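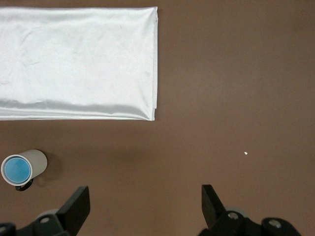
Slow hands make better teachers

Jan 7, 2020
By Verna Dunleavy

Most arguments over how to teach a robot arm are arguments over equipment. One side wants you to take hold of the arm and move it through the job yourself. The other side wants you at a desk with a controller, driving it from a distance. I have done both for three years, and I think the equipment matters less than who is holding it and how fast they go.

Take folding. A satin cloth is a miserable thing to fold with two stiff fingers. It slides, it ripples, and the layers drift so that one corner never quite lines up with the rest. A cup is easier, but a cup lying on its side with the handle tucked partly under it will still embarrass a new operator. I use cloth and cups for training because they go wrong in different ways. A cup punishes a bad approach right away. Cloth lets you get away with one for a while, and you find out two folds later.

When I started at Lisix, we were told to record as many demonstrations as we could in a shift. My best day was 82. I was proud of that number until Peiyu Hou sat down with me and played some of them back. I had been rushing the last inch of every grasp. I would come down fast, bump the table, and correct. A person watching would forgive it, but the arm learned the bump along with everything else, and for weeks it tapped the table before every pick.

After that I dropped to 17 good ones a day. The arm improved, and my supervisor didn't like the chart.

I still prefer remote control for this kind of work. With your hands on the arm you can feel the contact, and that sounds like an advantage. The trouble is that you end up using information the robot doesn't have. You feel the cloth catch and you ease off without thinking. The arm has only its cameras and its joints to go by. If I am driving from the desk and looking through the wrist camera, I have to make the decision on what the camera shows. If I can't tell where the fold is, the arm can't either, and I need to know that.

Radomir Georgiev disagrees with me. He teaches by hand, and for jobs with real force in them – pushing a plug home, wiping down a pan – he gets results I can't match from the desk. I'd give him those jobs. I would not give him the satin.

Where we agree is on patience. Stop above the object before you go down. Open the fingers all the way, wide enough that a small error doesn't matter. If you fumble, throw the recording out and start over, even when it worked in the end. A saved fumble is a lesson in fumbling.

Companies buying these systems should pay for that time. I have seen quotes that set aside 14 hours of operator time for an entire kitchen table's worth of tasks, and the people who wrote them had never tried to fold anything with a gripper. Put them in the chair for an afternoon, give them the cloth, and ask them to write the quote again.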